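25/06/2025

Picking up where I left off with the Telberg trial kit. They sent us the pair of hand-held grippers on a thirty-day loan and I have to say whether we buy, so these notes are mostly me talking myself into or out of it. Iraís Beltrán is reading along, so hi Iraís, skip to the bit on pads.

Price first because everyone keeps asking. The pair is 1,983 with the soft case and the charging dock, or 1,279 if we take it bare and use the dock we already have from the Cevia kit. Spare pads are extra. Telberg's rep was friendly on the phone but vague about whether the dock is really the same one (the plug fits, I tried it, the light came on orange instead of green, so who knows).

Task for today was the usual pick-and-pack: small stuff off the table, into the carton, both hands going. I did my sets before lunch and my wrists knew it. We're up to 375 clean takes on this task since the loan started, which is less than I'd promised, but the first week went on firmware so I'm not going to beat myself up!

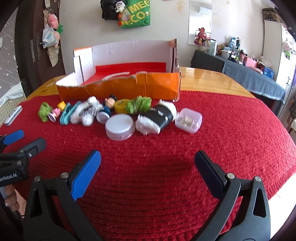

Grip range is the thing I most wanted to settle. On the old Humphreys pair you had to swap fingers between thick and thin items, and I lost so much time to that little hex key. With these I never swapped once. I'd put the awkward crowd out on the red cloth on purpose, a big round white lid, the teal clip with its two long arms, fuzzy green bundles, a little translucent box, and the same textured blue pads had a go at all of it. The clip is my least favorite. It wants to be picked up across both arms and if you come at it from the wrong side you just shove it along. The lid is fine as long as you take it by the side and don't get greedy with the smooth top.

Trigger feel: light at first, then a sort of step about halfway in. Took me a day to stop fighting it. Iraís has smaller hands and I'd really like her to do a full session before we decide, because the reach to the trigger is long and I suspect she'll hate it. Telberg does offer a short-reach handle but it isn't in the loan box and the price sheet just says "on request", ugh.

Pads, then. I like them a lot. They're grippy and they give a little, and soft things don't need squeezing to death. What I don't like is fluff. Anything hairy leaves bits in the texture and I'm wiping them down with tape between sets. The manual says damp cloth only. I've been naughty.

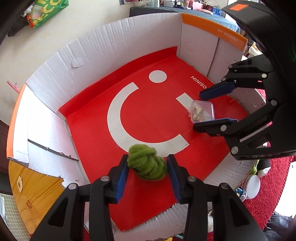

I asked the rep if there's a smoother pad for fuzzy items and he said one is coming in August, so I've written that down as "maybe August" and we'll see.

Working two-handed inside a carton is tighter than I'd like. The housings are chunky, and if both hands go in together I have to think about my elbows. Grurby's version is slimmer (I only had it for an afternoon at their open day) but the fingers on it felt flimsy to me.

Still to do:
Get 2 more pad sets quoted
Iraís to run a full session, both hands
Ask again about the short handle, in writing this time
Find out what the orange light means

Leaning toward the bare pair for now. Loan box stays under my bench, please don't borrow the hex key out of it.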